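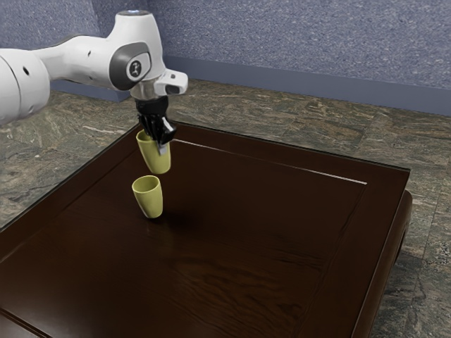
Home | Guides | Councillors | Polling staff | Contact

4.2 Recording a change of party

Use this section when an elected member leaves one group and joins another. You need a Vemus editor login.

1. Open Members and search by surname or ward.
2. Select Affiliation, then End current.
3. Enter the date on the signed notice.
4. Choose the new group. For members with no group, use code 104.
5. Press Save and wait 10 seconds for the seat totals to refresh.

Note: Past votes stay under the old group.

Caution: Do not delete the old entry. It can only be restored within 20 days, by the Hirton office.

Last updated: December

We use cookies to remember your settings. Accept | Manage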